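How to Sign Up for the Coppens Harbor Run and Pick Up Your Packet

Posted 12/3/18 by Nelli Vainio

Registration for the spring run opens earlier than it did last season, and a few steps have changed. The race is still in May and still starts and ends on Torunell Street. There are two distances, the 8K and the one-mile walk. The steps below cover both.

Before you start

You need an email address you check often, an emergency contact with a phone number, and your shirt size. If you are signing up a child under 16, you also need to be the parent or legal guardian. Coaches and family friends can't sign for a minor, even with a note.

Step 1. Make an account

Go to the registration page and choose New Runner. If you ran with us before, use Returning Runner and the same email you used then. Two accounts under one name will hold up your bib number, and Eero Ruotsalainen has to merge them by hand.

Step 2. Pick your distance

The 8K field is limited to 800 runners. The walk has no limit. You can move from the 8K to the walk at any time before packet pickup, but moves in the other direction depend on open spots. Last year we had 1,079 people across both distances, and the 8K filled first.

Step 3. Read and sign the waiver

The waiver is one page. It covers the course, the parking lots and the party after the race. Type your full legal name in the box at the bottom, then check the box above it. Both are required. Strollers are allowed in the walk only, and dogs are not allowed in either one.

Step 4. Pay

Cards are accepted online. Cash is taken at pickup for shirts and extra party tickets, but not for entry fees. Fees are not refunded. You may pass your entry to another runner once, using the Transfer link in your confirmation email. The new runner must sign a new waiver.
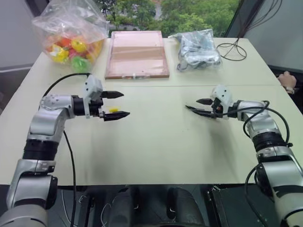
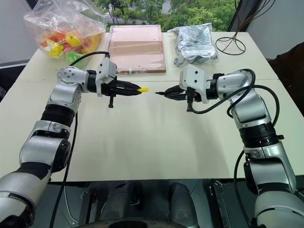
Two robot arms at a table, with a small yellow object.

Step 5. Join or start a team

Teams need at least 7 people. One person acts as captain and creates the team name, and everyone else picks that name from the list when they register. If you already registered alone, open your entry, choose Edit, and add the team there. Captains can collect packets for the whole team if they bring a printed list with each member's name and birth date.

Step 6. Pick up your packet

Pickup is at the Fisberg store, in the back by the shoe wall. Bring a photo ID and your confirmation email — on your phone is fine. Your packet has a bib, four pins and a party wristband. Shirts are on a separate table. We will try to swap sizes, but only after the race is over.

Race morning pickup is for people coming from out of town. Check the box for it in your entry before registration closes.

Step 7. Attach your bib and chip

The Iltov timing chip is stuck to the back of the bib. Leave it there. Pin the bib to the front of your shirt, on the outside of any jacket, using all four corners. Do not fold it or put it under a belt. A bent chip may not read at the finish mat, and then you won't have an official time. Fill in the medical information on the back with a pen.

If something goes wrong

No confirmation email: check your spam folder, then log in and choose Resend. Please don't register a second time.

Wrong distance or misspelled name: use Edit in your entry. Once bibs are printed, changes have to be made in person at pickup.

Lost bib: come to the help table with your ID before the start. There is a small fee for a new one, and the old number will be turned off.

Questions about teams go to Eero. Everything else can be sent to me through the contact form.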